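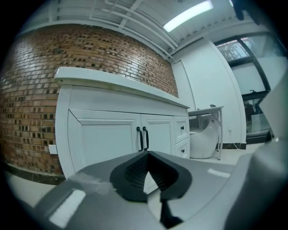 What does a policy learn from a demonstration if all it ever sees is the view from the gripper?

It learns a mapping from recent wrist views and gripper widths to a short run of relative motions: where the fingers should go next, measured from where they are now. It never learns where the room is. For most of this week's material we will treat that as a feature, and around page three of your homework you will start to treat it as a problem.

Week 6: From hand-held demonstrations to a closed loop
Notes by Revathi Kotian, with corrections from Muchen Feng (who found more than I would have liked)

1. Frames, again

I know. We did frames in week 2. Going by the quiz, some of us attended week 2 in body only.

There are four frames to keep straight: the world, the head, the left gripper and the right gripper. A logged pose is always the pose of something in something else, and if your variable is called just "pose" I will take a point off. Write T_head_left for the left gripper expressed in the head frame. Write it every time, including at two in the morning.

The wrist cameras have a very wide lens. Straight lines in the world come out bent, more so toward the edges, and a corner detector that assumes a pinhole camera will hand you confident nonsense. Either undistort first or use the fisheye model throughout. Mixing the two gives an error that is small in the center of the image, so your test on the center of the image will pass.

2. Two ways to know where the hand is

Visual-inertial tracking runs on the wrist camera and the inertial sensor. It is smooth and fast, and it drifts. It also loses its temper when the lens is pushed up against a large plain surface, such as a cabinet door, at the moment you care most.

Marker tracking looks for the printed cube on each gripper from the head camera. A cube helps because turning the wrist hides one face and shows another, so there is usually something to detect. Each detection gives a full pose that does not drift. It does jump, though, and it disappears whenever an arm gets in the way or the person looks elsewhere.

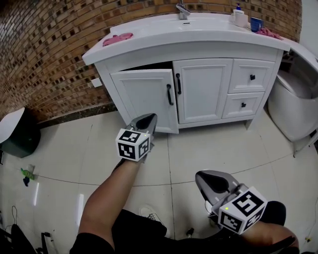

So we fuse them. Tracking carries the estimate between detections, and each accepted detection pulls it back. The word "accepted" is doing a lot of work there. A single square face seen nearly straight on has two plausible poses, and the solver will cheerfully flip between them. In Flutari, the filter we use in lab, a detection is thrown out if it disagrees with the predicted orientation by more than a gate you choose. Set the gate too tight and the filter ignores good news. Set it too loose and the hand appears to spin in place, which looks impressive on the plot.

Remember that the head moves too. If you leave out head motion, a demonstrator who glances at the floor will seem to have thrown both hands at the ceiling.

3. Timing

Every stream has its own clock. Align them before you do anything else, including admire them. Yung-ching Kuo's trick is still the best one I know: rotate both grippers briskly at the start of a take, compute angular speed from each source, and slide one curve over the other until the peaks line up. Do it for each gripper separately. They are separate devices and hold separate opinions about the time.

4. Doors and drawers

A drawer constrains the hand to a line. A hinged door constrains it to an arc, and the hinge is often outside the wrist view. A policy that predicts relative motion can follow the arc without ever estimating the hinge, provided it replans often enough. Predict 16 steps, execute 8, look again. If you execute all 16 open loop, the fingers leave on a tangent and the door stays where it was.

Compliance forgives some of this. It will not forgive a bad calibration, and raising the stiffness "to be sure" is how the last group met the emergency stop.

5. For Tuesday

The take list has 189 entries. Run the Flutari filter on any 3 of them and hand in, for each: the clock offset per gripper, a plot of rejected detections against time, and one paragraph on the worst stretch and what caused it. "Noise" is not a cause. Work in pairs if you like, but each of you writes your own paragraph – Elsa Oksanen is grading and she reads them side by side.

Reading: chapters 2 and 3 of the Salminen notes. Skip the proof in chapter 3 unless you enjoy that sort of thing.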